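Handling Soft Fruit: Notes for Session 2
Course: Produce Department Basics
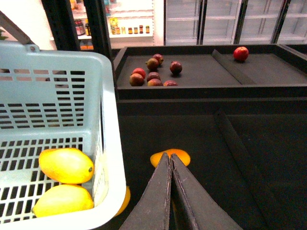 Ridholm, Apr 15, 2023

These notes are for those who attended the morning session with Archana Sengar, and for those who were on shift and must read it by themselves. Please bring them again next time, we will continue from the last part.

1. Why mangoes

We use mangoes for this session as they punish a careless hand more slowly than a peach does. A peach shows the bruise the same afternoon. A mango can look perfect on the display and have a brown, soft place under the skin two days later, when the customer has already paid for it. If you learn to be gentle with fruit that does not complain, you will be gentle with all of it.

2. Colour and ripeness

Many new colleagues believe that a yellow mango is ripe and a red one is more ripe. Colour belongs mostly to the variety. Two yellow mangoes lying together in the same basket can be at different stages, and an orange one on the shelf can be harder than both. Judge in this order:

— Smell near the stem end. A sweet smell means it is ready or nearly ready.
— Weight in the hand. It should feel heavy for its size.
— A light press with the flat of the fingers, one time only. Never with the thumb.

The thumb makes a small round bruise. Baldur Thoroddsen calls it "the signature", and he will ask whose it is.

3. Picking from the display

Take hold of the fruit from both sides at its widest part, lift straight up, and only then move it sideways. Do not roll it over the lip of the tray. On a tiered display, the lower level should be worked first, so that your sleeve does not pass over fruit you have not yet checked. Keep small fruit in its own compartment, behind the divider. When small red fruit and mangoes are mixed, customers dig, and digging is what costs us money.

4. Into the basket

A plastic shopping basket with slatted walls and an open grid for a floor is good for air but not so kind to skin. The fruit rests on narrow bars and all its weight goes there. Therefore:

— Set the mango down on its side; do not let it drop the last few centimetres.
— One layer for ripe fruit. Firm fruit may go in two.
— Leave the handle down on the far side while you fill, so it does not fall onto your hand.
— A basket should stand close to the display, with the rim below the fruit you are taking.

At Vedell, where I worked before, we put a folded cloth in the bottom. You may do this also here, if the cloth is clean and is changed every day.

5. Figures to remember

A medium mango in our range weighs around 300 grams. A basket used for moving ripe fruit takes 6 of them, even if there is room for more. The practical test is 90 minutes, including the sorting exercise.

6. For next time

Choose one kind of fruit from your own department (not mango) and write half a page on how it should be lifted, carried and set down. Manaia has already taken plums. Give your text to Veronica Matei at the information desk, or send it to me.

Sille Bundgaard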